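Robotics club news: two arms, one laptop bag
Posted in Clubs and Activities, March

The robotics club at Brostlow has spent most of this term on a single task: getting a pair of robot arms to open a laptop bag and reach inside it. The club now has 20 members, split between a programming group and a hardware group, and both groups work on the same table.

Last year's project was stacking blocks. Members voted in the fall to try something soft. A block keeps its shape when a gripper touches it. A bag sags, slides and folds, and the arms have to deal with whatever shape it ends up in.

The task comes from the Tosell Challenge, a regional contest for school and community clubs. Teams choose one household item made of fabric and show a two-arm routine with it in front of the judges. The rules allow the item to be placed by hand at the start. After that, team members have to stay behind the line until the routine is over.

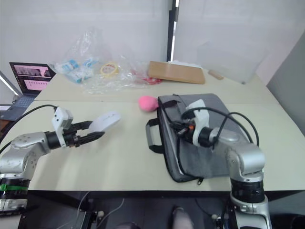 Photo: Brostlow Robotics Club

Our bag is an ordinary gray one with a zipper and a black carrying handle. We chose it over a backpack because it lies flat and has only one main opening. The pink sponge is the other half of the task, and it was Harish Kushwaha's pick. It squashes without damage, it is easy to spot against the white table, and the club already had a few in the supply cabinet.

Each member of the programming group takes a turn driving the arms by hand controller while the cameras record. The recordings are then sorted on the laptop, and the poor runs are thrown out. By the end of February the club had 400 runs that were good enough to keep. The goal before the contest is 700. Harish keeps the log and asks that everyone write down the start position of the bag before recording, not after.

Hyun-seo Cheon leads the hardware group. Her report for this issue is mostly about cables and fingertips. The cables on both arms were rerouted in January so that the wrists can turn farther without pulling on a plug. The green tape on the left arm stays where it is, so please do not peel it off. New members use it to tell left from right when they are standing on the other side of the table.

The wrist cameras have been the most useful addition this year. From the head camera, an arm can look as if it is lined up with the bag when it is still well short of it. The wrist view makes it much easier to judge the gap between the fingers and the fabric. 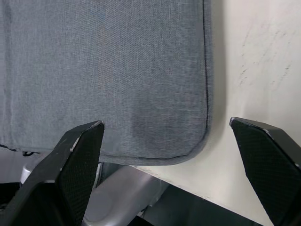 Wrist camera view, with the gripper open near the corner of the gray fabric.

The fingers have textured pads on their inner faces. Hyun-seo's group tested these against smooth ones and found that the smooth ones let go of thin fabric too often. The texture holds better, but the pads pick up lint and need to be wiped down at the end of each session. Wipes are in the top drawer. If a pad starts to lift at a corner, leave it alone and tell someone in the hardware group.

For the routine itself, the club has settled on giving each arm its own job. The left arm takes hold of a strap and keeps it up. The right arm goes into the opening. Earlier in the term we tried doing everything with the right arm, and the bag simply moved across the table with it. The left arm's grip is still the weak point. When it takes the strap too close to the end, the strap slips out as soon as the right arm starts to push.

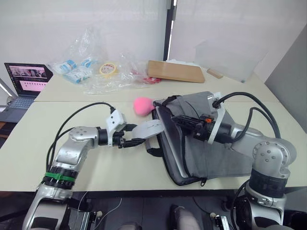

What is next

The programming group will start training on the full set of recordings once the count is reached. Until then, we are using a smaller model that Harish set up on the club computer, which the members named Um after the noise everyone makes while waiting for it to load. It can find the bag on most tries. It is less reliable when the handle is folded under.

The hardware group is building a second set of fingers as spares. The parts cost was covered by the winter bake sale, which raised $1290 for the club. What is left over will go toward the contest entry fee and the van. Thank you to the families who baked and to those who bought.

We could use a few more bags to practice on. Old laptop sleeves and soft cases are fine as long as the zipper works. Please empty the pockets first and leave them in the box by the workshop door – the one marked Dristitia, which is our team name for the contest.

Sessions start at 3:30 p.m. and run until 5:30. New members do not need any experience with programming. Ask Harish or Hyun-seo about sitting in on a session before you sign up.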